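Traklow bin-picking set: data card and cell rules
Maintainer: Usha Chowdary. Cell rules: Babar Mirani. Last revised 2022-09-11.

Scope

This card covers the Traklow set, recorded on a single-arm cell with a fixed overhead-side camera, and the rules under which the cell was run. The rules are included because several of them affect what the recordings contain. Anyone adding recordings to the set follows the same rules or files the result under a different set name.

The set is meant for work on grasp selection and tool-path checks in a shallow container with mixed small objects. It is not suited to weight estimation, force control or any claim about safe operation near people.

Contents

Episodes: 2572
Episodes held out for testing: 214
Episodes with an operator stop: 59
Object layouts: 792
Arms: one
Cameras: one, fixed

An episode starts when the operator releases the arm from its park position and ends when it returns there or is stopped. Stopped episodes are kept in full and marked in the "stop" field. They are excluded from the test split.

Naming

Each episode folder carries the layout number, the episode number and the operator initials, in that order, joined by underscores. Do not rename folders after upload. The index file is built from folder names, and the Wedurik loader fails silently on a name it can't parse.

Cell rules

1. Container. The bin is clamped on two opposite sides before any layout is placed. Clamps are checked by hand at the start of each session and after any contact between the gripper and a wall. A bin that has moved is re-registered. Shifting it back by eye is not accepted.

2. Objects. Only items on the approved list may be placed. Hand tools, toys, stationery and small blocks are on the list. Glass, open blades, batteries and anything holding liquid are not. Pointed items such as screwdrivers are allowed if they lie flat or lean against a panel no higher than the front section wall.

3. Placement. The operator places objects with the arm parked and the drive disabled. Items go in the front section only. The rear compartment stays clear so that a failed lift near the sloping panel has a known place to drop. Overlap between objects is allowed and is recorded as "contact" in the layout file.
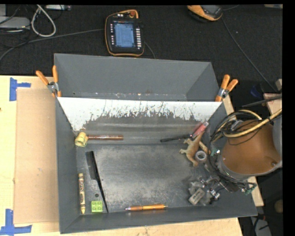
Mixed layout in the front section, with overlap at right (screwdriver and toy dinosaur). Rear compartment clear, both side clamps on.

4. Pendant. One operator holds responsibility for the arm during an episode and must have a pendant within reach. If a second pendant is connected, it is set to monitor only. Handing over is spoken aloud and written in the session log with the time.

5. Speed. The arm runs in reduced-speed mode whenever the gripper is below the rim. The limit is set in the controller profile and is not to be changed from the pendant. Requests for a different limit go to Babar Mirani in writing.

6. Cables. The cable bundle is checked through the full range of the wrist before the first episode of a session. Look for snagging on the bin rim and on the clamp handles. A bundle that touches either during the check is retied, and the check is repeated from the start.

7. Stops. Any person in the room may call a stop. The operator presses first and asks afterward. The reason is entered as free text before the next episode begins. "Unknown" is a valid entry.

8. Surfaces. The bin is used in its worn state. Scratches and chipped coating are not to be painted over, sanded or covered with tape partway through a set, as this would split the recordings into two visual conditions. If a bin has to be replaced, open a new set.

Labels

Each layout file lists object class, whether the object touches a wall, and whether it touches another object. Labels were entered by Emerson Cavalcanti and checked by Janaína Trindade. Where they disagreed, the label from the second pass was kept and the first was stored under "label_a". Class names are plain words in lower case. Printed text on objects is not transcribed.

Known problems

Marks on the bin floor are sometimes picked up as small dark objects by threshold-based segmenters. Use the layout file for object counts.

The gripper hides part of the front section in many frames. Hidden objects stay in the layout file and have no visibility flag. A flag is planned for the November release.

Tools and fixtures outside the bin are not labeled and were not kept constant between sessions. Crop to the bin before training if this matters to you.

Early stop reasons were typed in Portuguese and have been translated by Alcides Prado. The original text is in "reason_src".

Changes and contact

Rule changes need sign-off from the cell owner and the set maintainer. Both names go in the change log together with the rule number and the old wording. Rule numbers are not reused.

Report label errors through the Clendik tracker under the component "traklow-labels", with the folder name in the title. Reports on cell practice go under "traklow-cell".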